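Call for participants: working group on good practice for hand-held gripper recording
Osturard, Trorkside office
Posted 28/12/2018

Osturard is looking for people to join a working group that will write a good practice guide for recording manual tasks with hand-held grippers. The guide will cover offices, workshops and homes. A first draft was written in September by our own staff and needs to be tested by people who did not write it.

We want operators, safety staff, lab technicians and anyone who has had to write site rules for this kind of work. You do not need a degree. You do need to have spent time on your feet with the equipment, or to have supervised people who have.

What the group will do

Members read the draft, try its rules during recording sessions at Trorkside, and send written comments. The parts that need the most work are:

Cables on the floor, and who checks them before a session starts
Wearing a backpack for long periods, including weight limits and breaks
People who are in the room but not recording, and how their consent is kept on file
Cleaning and replacing finger pads
Chairs, stools and stands that have to be moved out of a walking path
When to stop a session

The draft has 80 rules. We expect some to be dropped. Comments that a rule is unclear or can't be followed in a normal working day are as useful to us as new wording.

Time and payment

Each member attends sessions at Trorkside and joins calls in between. Payment is $300 per session day and $100 per call. Travel is paid up to $2,000 per person for the whole project. Keep your receipts.
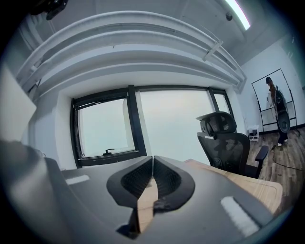 Sessions are held indoors during office hours. Wear closed shoes and clothes you can bend and reach in. Tell us when you apply if you have a back or shoulder condition, so we can give you tasks that do not involve carrying. You may take part as an observer only and the payment is the same.

Saraç will edit the final text and Plistunari will handle layout and printing. Members are listed by name in the guide unless they ask to be left out.

How to apply

Send one page on your experience and one rule you think every site should have, with your reasons. Write "Gripper guide" in the subject line and address it to the Trorkside office. Current employees of Osturard can't apply, but former employees can.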